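14 Aug 2024
By Abbas Jalali

The best thing that happened in our simulator this year was a failure, and I want to make the case for publishing more of them.

I work on manipulation at Pomia, a small outfit in Ilgate. We train arms in simulated kitchens and then hope they behave in real ones. In March we had a policy called Skovura that we were all a bit in love with. It cleared objects from counters, and it did it beautifully. Smooth approach, tidy grasp, a nice little lift before the sideways move. On our clean test counters it passed every run we gave it. I showed it to my parents over a video call. I showed it to my dentist!

Then my colleague Danzer put clutter back in. The counters got plants, trays, odd sculptures, whatever was in the asset library, and we ran 275 trials overnight. In the morning the log said 62 of them had ended in contact with something the arm was never supposed to touch. The part that made me put my coffee down was the success column. Most of those 62 were marked as successes. The target object had been picked up and moved to the goal, so the scorer gave full credit, and the fact that a forearm had swept through a potted plant on the way there cost the policy exactly zero points.

I've been thinking about that scorer ever since. We wrote it. It was 13 lines of code and I could recite most of it. It asked where the object started, where it finished, and whether the fingers had let go. Those are perfectly good questions, and if you were hiring someone to clear a kitchen counter you would ask a few more. Did you break anything? Did you knock over the tall thing by the wall? Would you let your kid stand next to you while you did it?

People outside the field tend to hear a story like this and conclude that simulation is a toy. I come away believing the opposite. Think about what those collisions would have cost on hardware. A gripper finger snaps, or a shoulder joint faults and somebody spends the afternoon recalibrating it. Worse, somebody is leaning over the counter at the time. In the simulator it cost us a night of electricity and some pride, and we could rewind every single one. We could stop the clock just before contact and ask what the policy was paying attention to. I love this! There are very few engineering jobs where you get to watch your accident again from any angle you like, with the forces printed next to it.

So we watched them, for days. A pattern showed up fairly fast. Skovura planned for its fingers and more or less forgot about its elbow. Tall, thin objects were the worst, especially ones with gaps in them, where our simplified collision shapes and the rendered shapes didn't agree. The renderer drew a delicate lattice and the physics engine saw a fat cylinder, or in a couple of older assets nothing at all. The policy had learned from both, and it had come away with the idea that tall thin things were sometimes solid and sometimes air. I can hardly blame it.

That second problem is the one I wish more groups would write about, and it's the reason I've become a bore about odd objects. A scene full of mugs and bowls tells you whether your robot can handle mugs and bowls. Real counters are stranger than that. They have a school project on them, or a gift that hasn't found a shelf, or something somebody pushed through something else and left there. The scene we use most now is full of that sort of thing.
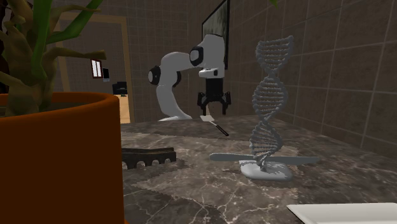
Simulated counter scene: arm with gripper open above a small spatula-like utensil, DNA model at right, potted plant in the foreground.

I like it because the easy part is so easy. The utensil is practically under the gripper. Any halfway decent policy ought to reach it, and a scorer like our old one would be delighted. All the interesting trouble is in where the rest of the arm goes next, with a double helix on one side and a flat stick running right through the lower part of it, poking out both ways. Hit the stick and you've hit the model too.

We changed 2 things. Any contact outside the target now ends the trial and counts as a failure, however pretty the grasp was. And every asset gets its collision shape drawn over its rendered shape and looked at by a human being before it goes in. It's slow work, and a little tedious. Our headline number dropped by about a quarter and has been climbing back since.

Plenty of people told me to wait until it had climbed all the way before saying anything in public. I understand the instinct, particularly at a small company where a funder might be reading. But I learned more from that one ugly log than from a spring's worth of clean demos, and I'd have learned it sooner if someone else had posted theirs. Papers in our field give you a success rate and a video of the arm doing well. I'd like the worst five runs printed beside them, along with the scoring code, all of it, even if it's short and embarrassing. Ours was both. Write to me at Pomia if you want a copy, and please send me yours.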